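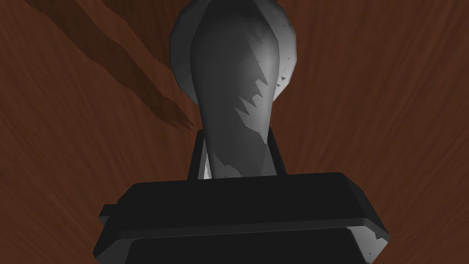
Purnari's second life in lip balm

By Naheed Tanoli
2024-03-15

GRILTCOMBE – Vikas Khurana still weighs the first beeswax delivery of each month himself. He started Purnari with a double boiler and a single product, an unscented lip balm sold at the counter of a hardware store. The company now buys from 378 beekeepers and has 2 product lines: balms and hand salves.

Khurana stepped down as chief executive in October. His successor, Kornél Boros, came from the packaging firm Tirklow, where he ran the tube and closure business. Khurana keeps a seat on the board and a say over recipes.

The change followed a hard stretch. A batch of salve turned grainy in stores after the filling line was run too cool, and Purnari took back 3,689 units. Shea butter sets in coarse crystals if it cools slowly, and the old line had no control over cooling time.

“We knew the chemistry,” said Humaira Virk, who heads product testing. “We didn't have it written down in a way the night shift could use.”

Virk's group has since set a fixed pour temperature for each recipe and holds samples from every batch through repeated warm and cold cycles. A batch ships after the samples pass a texture check. The process adds two days.

Boros has left the formulas alone. His attention has gone to the supply side, where wax quality varies by region and by season. Purnari now filters all wax at its own plant – a step it used to leave to a broker, Afridi – and pays suppliers by grade.

Paraschiva Ghiță, who sells wax to the company from her own hives, said the grading sheet cost her money in the first month and has paid better since.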